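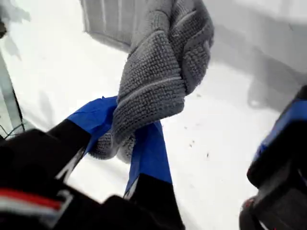 Figure 3. Gray looped cloth held between two blue-tipped gripper fingers.

4.2 How sellers describe the cloth of secondhand neckties

We turn now to the part of the listings that gave us the most pleasure to read and, we must admit, the most trouble to code, namely the words that sellers use for fabric. A buyer in a shop can rub a tie between thumb and finger and know a good deal about it in a moment. A buyer at a screen has the seller's word for it, and the seller is very often someone who has cleared out an uncle's closet and is doing their best with a label that has faded or been snipped away.

Our sample holds 2,476 listings for ties made before the seventies, gathered from the resale site Firum up to 10/13/19, when we closed the collection. We kept every listing that had at least one full sentence of description and set aside the bare ones, which were mostly lots sold by the box. Two of us read each description and marked every word that spoke to fiber (silk, wool, cotton, rayon, "poly"), to weave (knit, twill, grenadine), or to feel (crisp, nubby, slippery, soft). Where we disagreed we talked it over, sometimes at greater length than a single tie deserved, and where we still disagreed the word was marked as unclear and left out of the totals.

Fiber words were by far the most common, and this will surprise few readers who have spent an evening browsing such pages. What did surprise us was how freely "silk" was used. In 70 listings the seller called the tie silk in the title and then, a few lines further down, copied out a label that plainly said acetate or rayon. We don't take this as a wish to mislead. In many homes "silky" and "silk" have long been near neighbors, and the sellers who quoted the label were, after all, giving the buyer the means to correct them.

Words for feel were scarcer but a good deal richer. Knit ties drew the warmest language, with sellers reaching for sweaters, blankets and, in one case we remember fondly, oatmeal. Ties from the two makers best represented in the sample, Bestier and Lambrechts, were treated quite differently from each other. Bestier ties, with their heavy wool linings, were "substantial" or "weighty" again and again, while Lambrechts ties tended to be praised for pattern and color, and their cloth was passed over in silence. Some 20 listings came from a single shop in Skavthorpe whose owner describes the lining, the keeper loop and the slip stitch of every tie, and we have kept these apart in Table 5 so that one careful hand does not color the whole.

We also looked at whether feel words went along with a higher asking price. They did, modestly, for wool and knit ties, and hardly at all for printed cotton. Asking prices are a poor stand-in for what buyers paid, of course, and we return to that difficulty in the next section, where the smaller set of completed sales from March is taken up.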